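The Night Shift at the Dish Pit

My first paying job was washing dishes, and I was terrible at it. I was sixteen, I broke things, and I smelled like old gravy until October. So when an editor asked if I wanted to spend a couple of days in a kitchen where a robot does the plates, I said yes before she got to the part about the money.
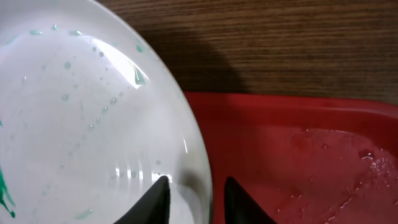 The kitchen belongs to Potulcombe, a banquet hall and lunch place on the edge of town that does weddings, retirement parties and a very serious Friday buffet. On a big night they'll send out 1,335 plates. Every one of them comes back with something on it, and until last fall every one of them went through the hands of whoever was standing at the sink.

Now there's a robot arm at the sink too. The crew calls it Clonden, which is just the name printed on the paperwork, but it stuck. It has a gripper with two black fingers, and it picks up a plate by the rim the way you'd pick up a record you cared about. Rinse, turn, rack. Rinse, turn, rack. I watched it for most of an hour my first evening and had to be reminded there was soup.

Lindiwe Ntuli runs the back of the house. She's been in kitchens since she was nineteen and she has opinions about all of it, starting with green sauce.

"Green sauce is the worst," she told me. "Herb oil, pesto, that stuff. It runs. You rinse a white plate and you think you're done, and then you tilt it under the light and there's a little green spot laughing at you."

The robot has the same trouble. White plates are shiny, wet white plates are shinier, and a glare off the ceiling lights can look an awful lot like a clean patch (or a dirty one, depending on its mood). The first month it sent plates through with oil still on them and then stopped dead over ones that were spotless. Lindiwe kept a stack of the rejects by the coffee machine so the people who'd sold it to her would have to look at them every time they wanted a cup.

It's better now. It isn't perfect, and she still has a person at the far end of the line checking every rack. That person, the nights I was there, was Frida Damgaard, and she's really the one I wanted to talk to.

Frida washed dishes at Potulcombe for 11 years. She has the forearms for it, and the bad wrist. When the arm got bolted down she figured she had a month left, maybe two, and she went ahead and applied at the Hegyi bakery across the road just in case. They offered her the job! She turned it down, and she's still a little surprised at herself.

"I wanted to see what it would do," she said. "I thought, if this thing's getting my sink, I'm going to watch it get burned gratin off a plate first."

It can't, by the way. Burned gratin goes in a separate tub and Frida does it by hand.

What changed for her is mostly the shape of the night. She used to stand in one spot from six until whenever. Now she walks. She scrapes, she sorts, she pulls the chipped ones, she reloads the rack, she goes over and straightens a tray when the gripper can't get a finger under a rim. Her wrist hurts less. Her feet hurt more. She got a raise of a dollar an hour, and she'd like me to print that she asked for two.

There used to be three people on the pit on a wedding night, and now there are two. The third guy moved to prep, which he wanted, but the spot he left didn't get filled, and everybody back there knows it. Lindiwe didn't dodge when I brought it up. She'd been trying to hire for that spot for most of a year and people kept quitting in the first week. Still, she said, it's one less way in the door for a kid with no experience. I thought about me at sixteen and didn't have much to say.

The other thing is the talk. Three people at a sink talk all night - about their cousins, their cars, who's dating the pastry guy. Frida misses that more than she expected to. She's started playing the radio, an oldies station called Mornska, loud enough to get over the spray. The arm keeps a steady sort of beat and every so often it lines up with a song. She pointed it out to me the second night, grinning, with a plate in each hand.

Around eleven the last of the dessert plates came back and Frida let me do a rack by hand, for old times' sake. She tilted my first one under the light, found a spot, and handed it back to me.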